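Chapter 7
Care and Adjustment of Hand-Held Grippers

7.1 Scope of this chapter
7.2 Jaw pads and inserts
7.3 Marker cubes and tag faces
7.4 Cables and strain relief
7.5 Records and release to use

After working through this chapter you should be able to inspect a hand-held gripper before a shift, replace a worn jaw insert, check a marker cube for looseness and damage, and decide whether a unit may go back into use or must be held for recalibration. You will need the torque table from Chapter 4 and the transform notation introduced in Chapter 5.

7.1 Scope of this chapter

Chapter 6 treated the recording cell as a whole: the host computer, the network, the lighting and the layout of the room. The present chapter deals with one item in that cell, the gripper carried by the operator. The operator holds it, moves it through a task by hand, and the recorded motion is later used to train an arm fitted with a jaw of the same shape. A fault in the hand-held unit is therefore copied into every recording made with it. A pad that has shifted by two millimeters will not stop the work, and the operator may not feel it. The error appears weeks later, when the arm closes short of the object.

The worked data in this chapter come from the Nulberg cell, which was maintained by Yasir Ansari and Geeta Tripathi over one season. The cell held 32 grippers and produced 1,332 inspection entries. Of the units withdrawn from use in that period, 19 were withdrawn for faults in the pads or inserts. Marker faults were fewer but took longer to find.

Three terms are used throughout. The housing is the rigid outer body of the gripper. The pad is the shaped part of the jaw that meets the object. The insert is the replaceable gripping surface carried by the pad. Some suppliers' manuals, including the Hiketti manual quoted in Section 7.2, use "pad" for both of the last two. We keep them separate, as they wear at different rates and are fixed in different ways.

Routine care follows a fixed order. The inserts are examined first, then the pad fixings, then the housing, then the marker cube, and the cable last. The order matters in one respect only: the marker must be checked after any work on the housing. Pressing on the housing to seat a pad can load the bracket that holds the cube. Lykkegaard's rule, named for Hafþór Lykkegaard, who wrote the first service sheet for the Buzatu units, states that a marker check made before a pad change is void.

A V-shaped pad needs more attention than a flat one. Its two faces should meet a round object along two lines of contact. If one insert is thicker than the other, the object settles off center and the jaw still closes with normal force. Inserts are for this reason replaced in pairs, even when only one shows wear. Figure 7.1 includes a pad of this type.

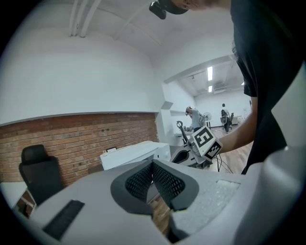 Figure 7.1. Hand-held grippers in a work area. Foreground: V-shaped jaw pad with black perforated mesh inserts. Behind: a second gripper carrying a white marker cube with fiducial tags on two adjacent faces.

The mesh should be looked at under a side light. Torn openings, lifted corners and packed dirt are each cause for replacement. Do not wash inserts in place — solvent can creep under the edge and soften the adhesive.

The tags on the cube are read optically, so any mark on a printed face counts as damage. A scratch across a white border is as serious as one across a black square. Hold the cube lightly between finger and thumb and try to turn it. Any movement that can be felt is outside tolerance, and the unit is held until the cube-to-jaw transform has been measured again by the method of Section 7.3.

The cable is checked along its full length for kinks, and the connector is checked for play. On units with a hanging cable the weight of the free length acts on the connector whenever the gripper is raised. The Skusis clip, described in Section 7.4, moves that load to the housing. It should be fitted with enough slack for the wrist to turn fully in both directions.

Each check is entered in the log under the unit number, with the initials of the person who made it. A check without an entry is treated as not done.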